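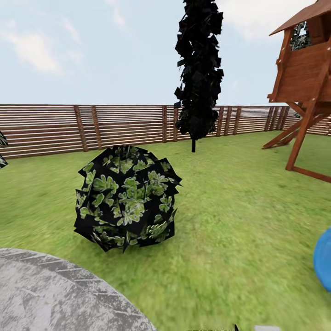
Why I Still Want to Borrow Your Ladder

In the town of Zimow, where I grew up, there was one good ladder on our street. It did belong to somebody, of course, and everyone knew to whom, but it was hardly ever in the shed where it should be. If you needed it you asked at the first house, and they sent you to the second house, and by the time you had found it you knew who was painting, whose gutter was leaking and who had a daughter coming home in June.

I have lived in Tiso for nine years now, in a street called Korkar Lane, and I believe that each house on it has a ladder. Ours was bought at Strömberg, the hardware store behind the station. It has stood in the garage for most of its life. I used it seven times last year, and I am counting the time I used it to look for a cat that was not ours.

My opinion is a simple one and I will say it at the beginning, so that the reader who disagrees can save his afternoon. I think we should borrow more from our neighbors. I mean it mainly for the sake of the borrowing itself, and only a little for the money.

The usual argument

When people defend borrowing, they usually talk about waste. A drill is used for a few minutes in its life, they say, and then it lies in a drawer. This is correct, and I have nothing against the argument. But I notice that it does not move anyone. I have made it at dinners. People nod, and they agree that it is a pity, and the next spring they buy the machine for cleaning the terrace, the same one that already lives on both sides of them.

I did the calculation for my own household once. The things in our garage which I could easily have borrowed from someone within sight of my front door had cost us 545 in total. The things I truly use each month were a much smaller pile. I showed this to my family and was asked if I wanted to sell the ladder. I did not want to sell the ladder. So you see I am not writing from a high place.

I think the argument fails because the price of buying is low and it is paid only once. The price of asking is of another kind. You must walk over, you must ring, you must stand there with your request in front of you like a child. Perhaps they are eating. Perhaps they will say yes and wish to say no, and you will see it. Compared with this, a trip to Strömberg is a pleasure.

What asking does

In my first language we have one verb for both lending and borrowing. You must understand from the rest of the sentence in which direction the thing is going. English teachers spent a lot of effort to make me separate the two, and I still have to stop for a second before I choose. I used to be ashamed of this. Now I think my old verb knows something. When a ladder goes over the fence, both people are busy with the same act, and next month it can go the other way.

The one who asks is giving something too. He is admitting that he does not have everything. To the person who opens the door it says: you are somebody I can come to. I know older people who would be very happy if anyone wanted their pruning shears. They have good shears, kept with oil and wrapped in cloth, and what they get from the street is a friendly wave from a car.

We have become very good at being polite at a distance. In Tiso we greet, we take in parcels, we keep the music low. I am thankful for all this. But a person can be greeted for nine years and still not know one person well enough to call when the basement is full of water.
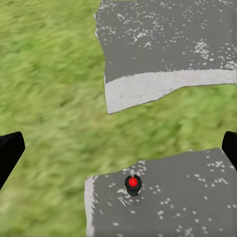
Grass between two gray slabs, computer rendering.

The objections, which are fair

Things come back broken, or late, or they do not come back. It happened to me with a wheelbarrow. I was angry for a long time, longer than a wheelbarrow deserves, and I would not want to pretend that generosity is free of such feelings. Still, I would put it beside the other losses of a normal life, the umbrella on the train and the deposit on the apartment. One lends the thing one can stand to lose. The good saw may stay at home.

Another objection is that some people always ask and never offer. Yes, and in Zimow everyone knew who they were. They were given the second-best tools. It was a kind of justice and no one had to write it down.

The strongest objection, for me, is that asking is easier for some people than for others. Someone who has just arrived, who has an accent, who is not sure if the street has already made up its mind about him, cannot simply ring the bell and ask for a drill. I remember this very well. In my first winter here I cleared the snow with a dustpan, because the stores were closed and I did not dare to ask for a shovel. A neighbor saw me, I am quite sure, and probably he did not dare to offer one, for he did not want to insult me. So we both behaved correctly and it took me the entire morning.

For this reason I think those who have lived longest in a place should ask first. It sounds upside down. But if the old resident comes to the new one and says, excuse me, do you have a tape measure, then the road is open in both directions.

A lending app is not the same

There is now a service for our district where you can list your tools and others can reserve them. It has 386 members. I joined it, and I found it well made. You press a button, you get a code for a locker, you take the hedge trimmer out and put it back. I never met the owner of the hedge trimmer. I gave it five stars.

I do not want to be unfair to it, because it surely saves money and garage space. But it removes the ringing of the bell, and the bell was the part I missed. Last week, on 5th March, I needed a long spirit level for a shelf. There was one in the app, in a locker near the station. I went instead to the house across the road and asked there. They did not have one. They had a short one and an opinion about shelves, and I stayed for coffee, and the shelf is not up yet.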